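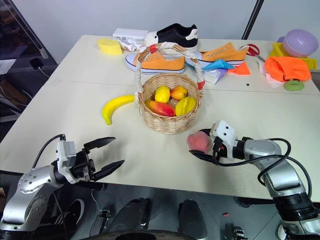
Lemon and mango on the left, the blushed round one and the ridged one on the right, banana out on the table.

The fruit basket, page 2 of 5

Hello again, and welcome if you've come over from the page of tea tins. Baskets next! Or really one basket, because once I'd started writing about this one I couldn't stop, and the bread baskets and the pegs basket have been pushed along to page three.

I've had a soft spot for pretend fruit since I was small. My gran had a bowl of it on the sideboard (wax, in her case, with a set of my uncle's teeth marks in the pear) and I used to rearrange it every time we went round, which drove her up the wall. So when I came across this basket at the Solberg house clearance I was never going to leave without it. It was lot 899, catalogued as "basket and sundries", and the sundries turned out to be two napkin rings and a doorstop. The fruit came later and from all over.

What I love is the handle. It's so tall! Most of the round baskets you find have a mean little handle you can barely get your hand under once there's anything in the bottom, and this one goes up in a great big arch, all out of proportion, like something a child would carry in a spring procession. The pale wrapping and the red bands were on it when I got it. I did think about taking the bands off, as one of them had a loose end, but Khải Đào talked me out of it and tucked the end back in with the tip of a crochet hook. Quite right too. I'd miss the red now.

The weave is nice and open at the bottom, so crumbs and dust drop straight through and you just lift the basket and wipe underneath. A soft paintbrush does for the rest. I don't wash it. I washed one once, years ago, and it dried the shape of a saddle.

About the fruit, as I know some of you only come for the fruit.

The lemon is the best of them, I think. It's a proper bright yellow and it sits well at the back, where a duller one would vanish. I've tried it at the front and it bosses everything else about. It came from a box of kitchen bits at Zultach market along with a garlic press, and the garlic press has since died, so the lemon is the survivor.

The mango is my favourite for colour. It goes from yellowy orange at one end to red at the other, and you can change the whole look of the basket by turning it round. Red end to the middle is how I like it. Khải says red end out. We've had this conversation more often than is healthy.

Then there's the ridged one, the yellow-green fellow at the front right, and here I have to ask for your help. I bought it as a star fruit. My sister says it's an unripe mango that somebody modelled while thinking about something else. A lady who wrote to me after the last gallery reckoned it might be meant for some sort of gourd, but she was going by a very small photo. If anyone has one with a label still on it, do write in, I'd love to settle it.

The round one beside the lemon gets argued over as well. Apple, I say. It has been called a nectarine, and once, by a visiting nephew, a tomato. It's orangey with a bit of red and it looks different depending on what it's next to, so I've given up correcting people.

The peach is the fuzzy one. It's a good pink, and it has that soft look that hard shiny fruit never gets. The trouble with fuzz is that it collects everything. Jumper fluff, biscuit, and above all dog, because Ban sleeps under the table and sheds for England. I go over it with a bit of sticky tape wrapped round two fingers, sticky side out, dabbing and never rubbing. Rubbing makes bald patches. My first peach had a bald patch like a monk's, and it lives in the drawer with the spare candles.

And the banana! I've never got on with the banana. It's a toy one, from a play kitchen, and a shade bigger than I'd like. Lay it across the top of the others and it slides off. Stand it up against the handle and it looks as if it's trying to leave. I've come round to it living on the table next to the basket, with its curve following the rim a bit, and I think it looks rather smart like that, more like a still life and less like a shopping trip.

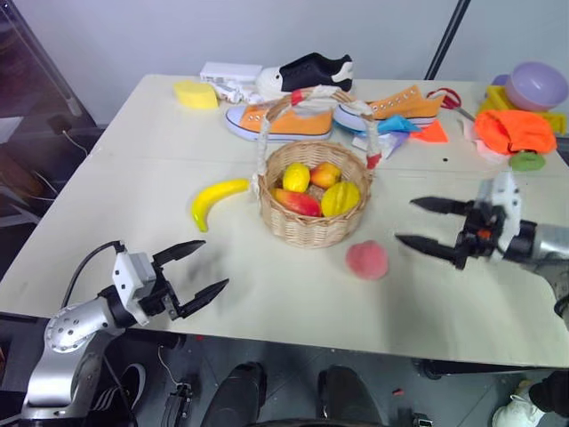 Peach out in front, banana to the left, and a shoe and a sponge keeping company at the back.

I do like a basket with something lying beside it. If everything's piled inside you get a heap, and the eye doesn't know where to go. Put one piece down by the rim and suddenly there's a front and a side. The peach does that job nicely on the right, and it balances the yellow on the other side. The pale tabletop helps as well. I used to do all my arranging on a dark oak sideboard and the wicker just sank into it, whereas on off-white you get the whole outline, handle and all.

The sponge is yellow too, you'll notice, and I've had a note from my sister asking if it's a piece of cheese. It isn't cheese. Though a nice wedge of pretend cheese would go down very well on page four, now she's said it.

A few things people have asked me, mostly by email, which I may as well answer in one place.

Where do you buy the fruit? Markets, charity shops, the bottom of toy boxes. New sets are all right but they tend to match too well, with the same finish on everything. I had a boxed set from Plultel which was perfectly well made and completely lifeless until I split it up and mixed it in with older bits. Mixing is the thing. One fuzzy, one shiny, one a bit odd.

Does the colour fade? It can do. Keep it off the windowsill and it'll be fine for years. I turn mine when I remember, normally in November when the decorations come down from the loft and everything has to budge up anyway.

What do you do about the gaps? I leave them. I know some people pad out the bottom with tissue or a napkin so the fruit sits up higher, and it does look fuller from across the room, but I like seeing the weave down between the pieces. If you've got a smaller basket, or a lot of tiny fruit like plums, then pad away.

Can real fruit go in with it? I wouldn't. I did it once with clementines and forgot which was which, and I'll spare you the rest – but the basket needed a week outdoors.

Would you sell it? No! Sorry. A gentleman asked very politely and I was very polite back. I did tell him to try the clearance people, as there was another tall-handled one on the same day, squarer than mine and without the red, that went to somebody in a green coat before I'd got my glasses on.

Khải has asked me to mention that the visitor counter on the basket page has got to 1,205, and that he guessed higher than me and is therefore owed a cake. Coffee and walnut, apparently. I shall be making it at the weekend and I shall be putting the lemon next to it on the plate, just to annoy him.

Page three is bread baskets, the pegs basket and the one with the lid that doesn't fit. If you have a ridged fruit like mine, the address is at the foot of the first page, and photos are very welcome.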